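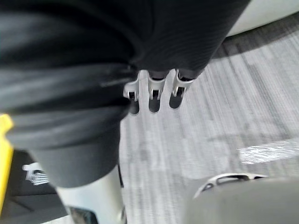
Black fabric and a pale gray arm segment over the carpet during a session at Vurkstead.

Print | E-mail

Flustunis Begins Office Tidying Lessons for Robot at Vurkstead

Mon 14 November

VURKSTEAD – The Flustunis Center for Applied Automation has begun a series of lessons in which staff members teach a robot, named Ella, to tidy ordinary office rooms. The lessons are given by remote control. An operator carries out a task through the robot, and the movements are recorded so that they may later be used to train it to do the same task without an operator.

The work takes place in a carpeted office on the ground floor of the Vurkstead building, which the Center set aside for the purpose in June. The program will run for four months. It covers small jobs of the kind left over at the end of a working day: picking up items from the floor, returning wastebaskets to their places, clearing desk surfaces and moving chairs out of walkways.

"Office rooms are difficult for a robot in ways that a factory floor is not," said Wichai Suksawat, who directs the program. "The furniture moves every day. People leave things where they stop using them. We want the lessons to be given in that kind of room, with that kind of furniture, from the start."

How a lesson is given

Operators use a remote control system developed at the Center and known as Saliba. The operator holds a pair of hand controls, and the movements of the operator's hands are passed to the arms of the robot. Closing the grip on a control closes the corresponding gripper. The operator follows the work on a screen that shows the view from the robot's wrist together with a wider view of the room.

Each lesson opens with the room being arranged according to a written card. The card states which objects are to be used, where they are to be placed, and what the room should look like when the task is done. The operator then carries out the task at a steady pace and presses a pedal to mark the end of the attempt. A second staff member stands in the room throughout with a stop button in hand.

Two operators are assigned to the program at present, and they trade places during the day. According to Suksawat, tired operators tend to make short, abrupt motions, and recordings of those motions are of limited use in training.

"An operator who hesitates over an object teaches the robot to hesitate," he said. "We would prefer a slow attempt that is carried through to a quick one with three corrections in it. If the first approach is poor, the operator is asked to back away fully and begin the approach again."

Attempts that do not reach the finish described on the card are kept on file but marked separately. The Center has not yet decided whether they will be used in training.

Work close to the floor

The present group of lessons deals with objects on the floor. These have required more care than the desk tasks that came before them. The arms must reach low, the view from the wrist changes quickly as they descend, and the legs and bases of the furniture limit the directions from which an object can be approached.

Wastebaskets are a particular concern. A basket that has fallen over presents its side or its opening to the robot, depending on how it has come to rest, and each position calls for a different approach. The mesh type common in offices adds a further difficulty, as the carpet may show through the wall of the basket and make its outline harder to pick out on the screen. Operators are instructed to note the direction of the opening before lowering the arm and to keep the wrist clear of any chair standing nearby.

The sleeves worn over the upper parts of the arms have also drawn attention. Fabric gathers in folds when an arm is bent sharply, and it can enter the view from the wrist. The Center has chosen to leave the sleeves in place during the lessons. The robot will be dressed in the same manner when it works on its own, and the recordings are expected to match what it will see at that time.

A wire-mesh wastebasket on its side and the chrome base of a chair are among the items in the room for the floor lessons.

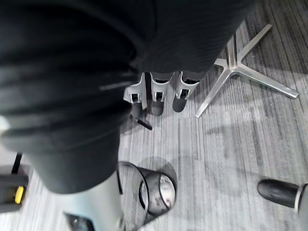 Plans for the coming months

The Center intends to record about 100 completed attempts for every task before training begins on that task. Suksawat said the number was chosen for planning purposes and would be reviewed once the first results are available.

"We do not know yet how many lessons a task of this kind requires," he said. "Some may need far fewer. The floor tasks may need more, and we have left room in the schedule for that."

When the floor lessons have been completed, the furniture will be rearranged and a portion of the tasks will be repeated. The purpose is to keep the robot from relying on the position of a single desk or chair. Operators will also be asked to begin from different parts of the room, including positions from which the object is partly hidden.

The first trials without an operator are to be held in the same office. Ella will be given one task at a time, and a staff member with a stop button will remain present. Results will be recorded against the same written cards that are used for the lessons, so that attempts by the operators and by the robot may be compared directly.

Training for new operators

Two further operators will be trained before the end of the program. Candidates are drawn from the existing staff of the Vurkstead building, and no background in programming is required. Training begins with light objects on a clear desk and moves to the floor tasks only after the program director has given approval.

Candidates are also expected to spend a full session in the role of room attendant before they take the hand controls. The attendant resets the objects between attempts, checks the room against the card and reports any contact between the robot and the furniture. Suksawat described the attendant's work as the best preparation for operating the system, as it requires a close watch on the arms from beside the robot.

Employees who wish to be considered should speak with their supervisor and submit the standard request form to the program office. The ground floor office will remain closed to general use while lessons are in progress. Meetings previously booked there have been moved to the upper floor, and revised room assignments are posted at the reception desk.

Print | E-mail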